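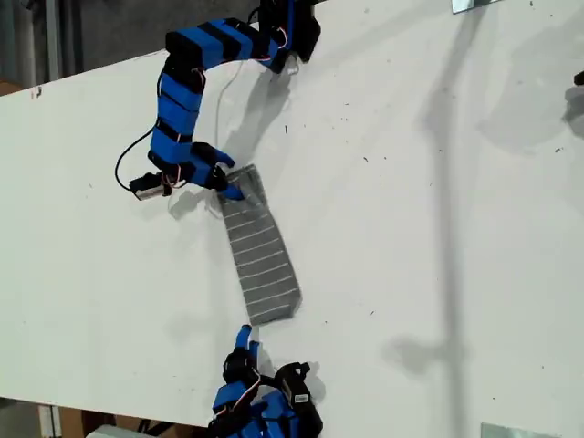

Clifford Arsenault wrote:

> My calf went again at the top of the Dillach climb, same place as in March. The physio says 2 weeks with no running at all and then we'll see. I have already paid for Drameck and the ferry. Has anyone started a hilly marathon on a calf like this, and did you finish with it still attached? I could defer, but the form wants a doctor's note and a fee of 36 pounds.

Clifford,

Yes, and yes, though I wouldn't offer my splits as evidence of anything. Mine went in the spring before my second Drameck. I rested for four days, felt marvellous, did hill reps to celebrate and was on the sofa for a month with a bag of peas. The peas were never eaten. My wife has views on this.

Take the two weeks. You won't lose as much fitness as you think, and if you're anything like me there wasn't a great pile of it to begin with. I aqua-jogged at the Charbonneau baths, early, in the slow lane, being overtaken by people doing breaststroke with their heads up. Boring beyond words but the calf didn't mind it. Then walking, then a minute on and a minute off on the flat. Ask your physio about heel raises, bent knee as well as straight. I'd only ever done the straight ones and was told off for it.

As for the race, the first climb is the one to worry about. Everybody charges up it because there's a band. Walk it. I did, and came in 2821st out of 2907, comfortably ahead of a man dressed as a lighthouse until the last mile, when he got away from me.

On deferring: check the closing date before you decide anything, it was earlier than I expected the year I looked. Weltedar half is later in the season and nearly flat, if you want something to aim at instead. The soup at the finish is poor.

Are you still in those shoes from last winter, by the way?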